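Connecting on two separate tickets at Firnham – will my bag be checked through?

Posted in Airports and Connections

I'm flying from Jumness to Ilter in September with a change at Firnham. The through fare was 300 more than buying the two legs on their own, so I bought them on their own. Both flights are with Bråten, but I have two booking references. The first leg lands at 4:10 in the afternoon and the second one, flight 2082, leaves at 6:25 in the evening.

I have one checked bag and a backpack. The website says bags are tagged to the final destination "on a single booking" and says nothing about two bookings with the same airline. I called and was on hold long enough that I gave up.

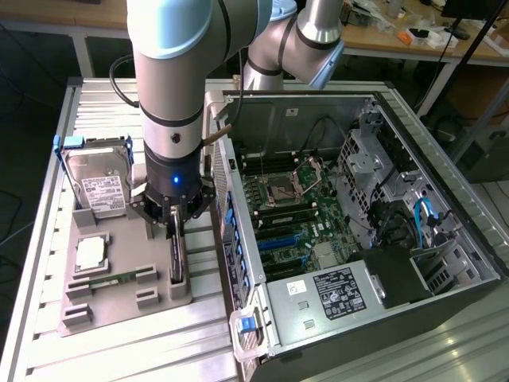 What I need to know is whether the desk at Jumness will tag the bag all the way, and if they won't, whether two hours and fifteen minutes is enough to collect it and drop it again. I also want to know what happens if the first flight is late. Do they put me on the next one or do I lose the ticket?

I haven't been through Firnham before. Both flights are international, so I assume I would have to go through passport control if I pick up the bag.

Jeanine Baert

Michalis Tsakiris

I've done this connection four times, twice on one booking and twice on two. On the two separate bookings they would not tag the bag through. The agent at Jumness said the system lets them do it but they are told not to. You may get someone who does it anyway. Ask, and have the second reference ready on your phone, but plan on it being no.

If it's no, you follow the signs for arrivals, not for connections. Passport control took me 25 minutes the first time and 10 the second. Bags came out on belt 4 both times, a good while after I got there. Then you go up one floor to departures. Bag drop for Bråten is at the far left end, and it closes 60 minutes before departure, so 5:25 for you. That is the time to work from. You have 75 minutes from landing to bag drop, which is enough if the first flight is on time and tight if it is half an hour late.

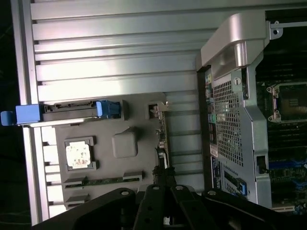

Check in online for the second leg before you leave home. You can still be refused at the bag drop after it closes, but it saves a line. After that you go through security again, and gate 124 is a long walk, so don't stop to eat first. My second flight left from there both times.

As for a late first flight, they don't owe you a seat on the next one. Two bookings means two contracts, even with the same airline. Check whether your travel insurance covers a missed connection on separate tickets. Mine didn't until I paid extra for it.

Nima Bagheri

Just take carry-on. Problem solved.

Sanne Van Acker

Mostly agree with Michalis, but one thing to add. I was late into Firnham last winter on two bookings and the transfer desk moved me to the morning flight for a fee. They said it was up to the agent on duty. I had called the airline from the plane door before the second flight closed, and the agent told me that if I had been marked as a no-show there would have been nothing to change. So call early, even if you think you might still make it.

Also look at whether you need a visa to enter the country. You don't need one to stay on the connections side, but you do to go out and get your bag, depending on your passport. A man in front of me got stuck on exactly that.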